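Search articles Go
Home & Habits
8 min read

The Pile on the Table

By the time I had written 504 words of this piece I had also written the word "laundry" 10 times, and the shirts were still behind me. I know they were behind me because I could feel them, the way you feel a dog waiting for its walk.

Let me say that I am good at washing clothes. I sort. I check pockets. I own a small brush for collars. The machine in my hallway, a Stametti old enough to have opinions, runs through its program with a noise like a bus pulling away, and I have never once forgotten a load in it overnight, apart from the times I have. Drying is also fine. Gravity and air do most of that. The trouble starts with the part that comes after, when a heap of clean clothing has to be turned, by hand, one piece at a time, into a stack.

I started asking people how they folded, which is a good way to find out who your friends are. Several lied. One sent me a video of her linen closet set to piano music. My brother said he didn't fold, he "rotated," and when pressed explained that he owned two baskets, a clean one and a dirty one, and that a shirt moved from the first to the second by way of his body. He is forty-six and has a mortgage.

Then someone told me to call Oluf Kirkegaard.

Kirkegaard teaches folding. He does it on Tuesday evenings in a room above a shop called Grasier, which sells buttons, ribbon and a quantity of felt that I would have thought hard to justify. The class is named Drokalell, a word he made up in the bath and now has to spell over the phone for the rest of his life. He used to pack garments for a mail-order firm, and on a good day, he told me, he could get through 100 shirts before lunch.

"And on a bad day?"

"Also 100. They stood behind you."

He is a tall man with very clean fingernails, and he doesn't talk about calm, or joy, or the energy of a drawer. I had gone in braced for the energy of a drawer. What he talks about is tables. Most people, he thinks, fold on the wrong surface. They fold on the bed, which is soft and gives way, or in the air with the shirt clamped under the chin, which he calls the pelican. The bed is the worse of the two because it is also where you would like to lie down.

So the class works at a hard table, waist height if you can get it, wiped off first. Kirkegaard is fussy about the wiping. Dark clothes shed, pale clothes collect, and a pale tabletop will show you what your dryer has been up to. You bring your own laundry, straight from the machine, unfolded. This is more intimate than it sounds. Within ten minutes I knew who in that room had a cat.

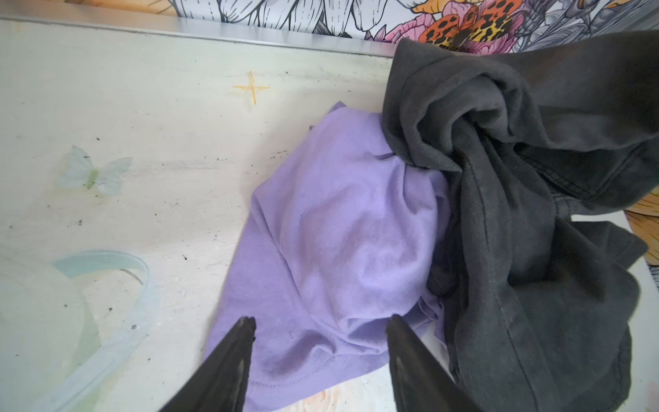

The method begins with doing nothing. You put one garment down the way it lands and you look for the hem. Beginners always go for the shoulders, he said, as if they were helping somebody up. But a T-shirt that has come out of a dryer rarely has its shoulders anywhere convenient, and you will spend your strength turning the thing over and over like a man looking for the end of the tape. The hem is long, it's stitched, your fingers can find it in bad light. Take hold of it and walk it toward you. The rest of the shirt comes along, reluctantly.

After that it's what your mother told you. Sides in, sleeves back, up from the bottom in halves or thirds depending on your shelf. Kirkegaard has a preference for thirds and will defend it at length to anyone who leaves a silence. He has no patience with the folding board, a hinged plastic contraption I had secretly ordered the week before from Norðdahl, a housewares company whose catalog makes every home look recently vacated. It came in a box larger than my sink. I have used it twice as a tray.

What he will not let you do is fold from the heap. This was my great error, apparently, and the error of all my people. I had been standing over the whole load, tugging things out by whatever stuck up, so that each shirt arrived with a sock and part of another shirt. You take one piece away from the pile, you put it down where there's room around it, and you deal with it as though it were the only one you owned. If two things come out tangled, a light one and a dark one, say, you separate them before you do anything else, and you don't get clever and try to fold them as a couple.

I got through eleven T-shirts, my first evening, in the time it took the woman beside me to do her family's week. She had teenage sons and the forearms of a rower. She did not look down once. When I asked how she'd learned, she said she hadn't, she had come for the company and the table, having only a very small table at home and a jigsaw puzzle living on it since January.

There is a school of thought that says you needn't fold at all. Hang everything, buy knits, lower your standards and pour yourself a drink. I have some sympathy with it. Kirkegaard, asked about this on the stairs, said that he had folded for money for years and gone home each night to a chair with clothes on it. A normal chair, he said. You couldn't have sat in it. He only began doing his own when he retired and found that his hands kept wanting to.

He puts his lifetime total at up to 3000 a week in the busy season, multiplied by however many busy seasons, and then he waves the figure off as if it were lint.

I went four times. My drawers have improved, in the sense that they close. The shirts from this morning are on the kitchen table, which I wiped, and I've found the hem on the top one. I have been holding it for a while now. The phone rang, and then there was this to finish.

Related stories
The Sock Problem, Revisited
Do You Need an Ironing Board? A Household Divided
What Lives at the Back of the Linen Closet
Six Hooks and a Hallway
My Year Without a Clothes Chair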